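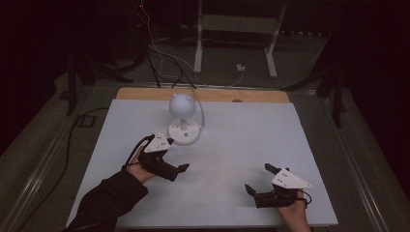

Hi Seidu,

It's been a busy stretch at the Plisadden reading rooms, so grab a coffee before you start on this one!

The big news first: the evening homework club is now running at both branches. We'd told you we were hoping for 40 kids by May and we've got 92 on the books, mostly from grades four to seven. Some come every night we're open and some I've met once (there's a soccer season on, and I know my competition).

**Books and furniture**

We've bought 220 books so far, nearly all paperbacks. Graphic novels go out the door fastest — the kids would happily have me spend the whole grant on them — and the nature books have been slower than I'd hoped. I've moved those closer to the entrance and we'll see.

Small desk lamps have gone over really well, especially at Ocampo Street, where the ceiling lights are dim and the back corner gets gloomy by 4:30. I'd like to pick up a few more from what's left in the furniture line, if you're fine with that. The shelving order from Hokix came with the wrong brackets, so half of it is still flat in the hallway. They've promised replacements. I've phoned twice.

**Money**

We're under on snacks and over on printing. I didn't see the printing coming: everyone has a project due at the same time, and they all want colour. Could I shift $100 from one to the other? Receipts are in the shared folder, apart from the one for the bus passes, which I'm still chasing.

**What's next**

- Family reading night at Ocampo Street, with soup
- A second tutor for math, as the one we have is swamped
- Getting the catalogue off my laptop and onto something the other branch can open

You asked about summer hours. I'm leaning toward mornings only, but I want to hear from parents first, so I'll send you a proper plan once the survey forms are back.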